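4. What people said about their tools

I went into the diary study expecting to read about strokes, ink and sore wrists. What I got was page after page about stuff. Our 205 diary entries came from adults learning brush calligraphy at home, and a huge share of them wander off into the brush, the paper, the table and the lamp before they get anywhere near a written character. I've come to think the wandering is the interesting part, so I'm giving it a section of its own.

4.1 Getting attached to a brush

Beginners talk about brushes the way other people talk about shoes. They want one that fits, they buy three, and then they keep going back to the first. Amado Lacson and I coded these passages separately and then argued over them for most of July (he reads a lot of them as complaints, I read them as affection, and we ended up with a code for both). One learner from the Mercado group wrote that she could "feel when it's going to misbehave." Another kept two brushes he never used on his desk, because putting them away felt rude.

The shaft comes up much more than I expected. People write about how thick it is, where their fingers land, whether there's a painted band to use as a landmark for their grip. Figure 3 shows a brush with a thin wooden shaft and a band of this sort. Teachers tend to talk about the tip, and learners do get there in time, but in the early entries it's nearly all shaft.

Figure 3. Calligraphy brush with a thin wooden shaft, a red-and-white band near the upper end and a translucent white tip, held at an angle by a black gripper.

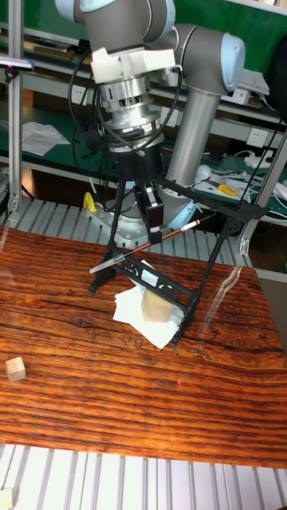
4.2 The table problem

Then there's the table. Of the 40 learners, only 11 had a desk they could leave set up between sessions. Everybody else was working on a surface that belonged to dinner, homework or a sewing machine, and their diaries are full of clearing up. I counted clearing up as practice time at first, which Léonie Courtois very kindly told me was silly. She was right, and the totals in Section 3 leave it out.

Wood came in for special attention. Several people in the Westance group found that a bold grain pulled at their eyes through thin paper, and they'd lay down felt or an old towel before starting. Others liked it! One man said the lines in his tabletop gave him something to aim along. For readers who haven't thought much about tabletops lately, Figure 4 shows the strong, wavy kind of grain I mean.

Figure 4. Dark reddish-brown wooden tabletop with strongly figured grain, with a gray arm reaching over it.

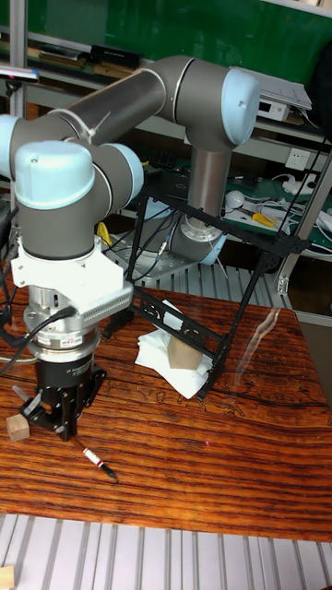 I don't want to lean too hard on any of this. The Westance learners were older on the whole and had been practicing longer, so their opinions on felt may just be the opinions of people who've ruined more paper. But the same worry shows up in the Lilach diaries, where 12 entries mention moving to a different spot in the house, and light is the reason given in most of them. A learner who moves the paper to the window has to carry everything else there too - ink, water, rags, the lot - and sessions in those weeks start later and run shorter. I look at session length properly in Section 5.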